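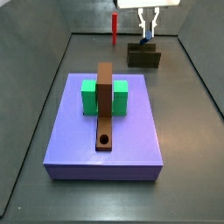
So is the second verse just the first verse with different words, went one of the replies to last week's handout, and if it is, why does mine feel like homework every single time?

I love that question, and I'm going to spend the whole of today's notes on it. The short version is yes on the music side and very much no on the words side, and the homework feeling usually comes from mixing those two up.

Songwriting 2: The Second Verse
Notes for September 1, 2026

Bring these with you, plus one unfinished song. If all you have is a verse and a chorus, perfect, you are exactly the person I'm writing for.

Where we left off

Last time we got a first verse up and running. It set a place, it put somebody in that place, and it pointed at the chorus. The chorus then came in and said the big thing, the line on the T-shirt. Everybody was happy. Then we all went home and found out that the song had, in effect, already finished. It said what it came to say in the first minute or so and there was a whole lot of road left.

I have a drawer of songs like that (a literal drawer, in the kitchen, under the one with the batteries). When I went through it over the summer I pulled out 17 of them that stopped dead right after the first chorus. Good choruses, some of them! A couple I would still fight for. But I'd had my say and then I'd sat there trying to have it again in different clothes, and that's dull to write and dull to listen to.

What the listener knows by now

Try thinking about it from the cheap seats. When verse one starts, the listener knows nothing. They'll take whatever you give them: a truck, a porch, a phone that won't ring. By the time verse two starts they've heard the chorus. They know what the song is about, they know your title, and they probably have a guess about how it ends.

That changes the job. A line that would have been lovely in verse one can sound slow in verse two, purely on account of where it sits. More weather, more scenery, another sentence about the porch... they've got the porch. Move.

Let's use the class song, the one we started on the whiteboard, so we're all looking at the same thing. For anyone who missed it, it's called "Leave the Porch Light" and the first verse goes:

Your mama's truck is in the drive
Your boots are by the door
I swept the kitchen twice tonight
And then I swept some more

And the chorus:

So leave the porch light burning
I'll be quiet coming in
I've been gone so long I'm learning
How to knock again

Now, somebody pointed out in class that we have a muddle there about who is inside the house and who is outside, and that somebody was right. The verse sounds like a person waiting at home. The chorus sounds like a person on the way back. We all nodded at it on the board because it rhymed. Rhyme covers a lot of sins. I'm leaving it as is for this handout, because the muddle turns out to be a gift for verse two, and I'll get to that.

Ways to move

I don't believe in recipes, but I do have a few doors I try when I'm stuck, and I try them in this order.

Move the clock. Verse one is tonight, so verse two is ten years back, or tomorrow morning, or the January after. It's the most common move in country writing by a mile and it works so often that people are a little snobby about it. Don't be. A plain "now" and "then" will carry you a long way, as long as the chorus means something new when it comes round again. If the chorus would mean exactly the same thing, you've moved the clock and left the song where it was.

Move the camera. Same night, different person. We go from the one waiting to the one driving. In our class song that fixes the muddle in one go: verse one belongs to the person in the kitchen, verse two belongs to the person on the road, and the chorus can be sung by either of them. Suddenly "how to knock again" is sad from two sides. I got a bit giddy when I noticed that, I'll admit.

Move the stakes. Stay put, same person, same evening, but tell us something that makes it matter more. Why tonight? What happens if the light is off? You can do it in a single line. I tend to put that line third, so the listener has settled in before it hits.

And then there's the one I use when I'm tired, which is to get smaller. Verse one talks about the house, so verse two talks about one drawer in it. Small things are easier to write well than big things and I wish I'd been told so a lot earlier.

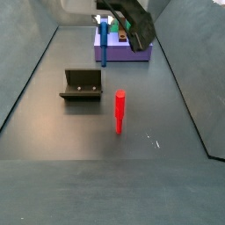 Getting smaller does have a trap in it, and I fall in regularly. You can get so fond of the little detail that it stops having anything to do with the song. I once wrote four lines on a jar of buttons. Nice lines. The song was about quitting a job. When I played it at a songwriter night at the Astow (200 seats, and a pretty decent number of them had people in them, for once) I could feel the room drift off during the buttons and come back for the chorus. You can always feel it. People start looking for their drinks.

The test I use now is to sing the last line of verse two straight into the first line of the chorus, with nothing before it. If those two lines talk to each other, the detail has earned its spot. If there's a bump, something in the verse has wandered off. The buttons bumped like crazy.

Keeping the tune while changing the words

Back to the "yes" half of my answer. In most of what we're writing, verse two uses the same melody and the same chords as verse one, and you want it to. The listener gets to feel clever: oh, I know this bit! Since the words are asking them to take in something new, the tune should be asking them to take in nothing at all.

Where folks come unstuck is the syllables. Your first verse grew up with the melody, they learned to walk together. Your second verse has to fit into somebody else's shoes. So please, please check where the stresses fall, more than how many syllables there are. You can squeeze in an extra little word almost anywhere, "and" or "the" or "just," and no one minds. What you can't do is put the heavy note on a light syllable. If the tune lands hard on "KITCH-en" in verse one, and in verse two that same spot is holding "re-TURN," it'll come out as "RE-turn" and it'll sound like a second draft, every time you sing it, forever.

Say it out loud in your talking voice first. Clap if you need to. I do it in the car.

A thing about production, while we're here

A few of you asked whether the arrangement can do the work, and the answer is that it can help. Drums come in at verse two, or drop out, or a harmony slides in on the back half. All good. The demo sheet I hand out from Amitz has a column for this, "what's new at V2," and I like that column a lot because it makes you write something down. But please fill in the words before you fill in that column. When I recorded over at Restrepo the first time, I let everyone pile on fiddle and organ and who knows what else to keep a sleepy second verse awake, and it came out as a sleepy verse with a fiddle on it. The song still doesn't get played. The fiddle part was gorgeous and I think about it often.

If you're working with just a guitar, play less. Drop to a simple picking pattern for the first half of verse two and bring the strum back for the second half. It costs nothing and it gives the words some air.

When to skip it altogether

Not every song needs a full second verse! Half verses are fine. If your first verse is eight lines long, try four for the second and get to the chorus sooner. Listeners hardly ever complain about a chorus arriving early. Some songs go verse, chorus, bridge, chorus, done, and they're shorter and better for it. If you've tried all the doors and each draft is worse than the last, consider that the song may be telling you it's short.

I'd only ask that you try first. Skipping the verse because you've written three and none of them helped is a decision. Skipping it on a Sunday night with the page still blank is something else, and I say that as a person with a drawer.

For next time

Write two second verses for "Leave the Porch Light." Use a different move for each. They have to fit the whiteboard melody, so sing them before you bring them in, even if you hate your voice (join the club). Don't polish. I'd sooner see a clunky line that goes somewhere.

Then pick one song of your own and write a sentence, in normal English, saying what the listener finds out in verse two that they didn't have in verse one. Just the sentence. If you can't write the sentence, bring that too and we'll poke at it together.

For the people coming in on the Kultthorpe bus: I'll leave the side door propped, same as last week, and we won't start singing until you're in. Capos and spare pencils are in the box by the piano. Please put the capos back, we're down to two.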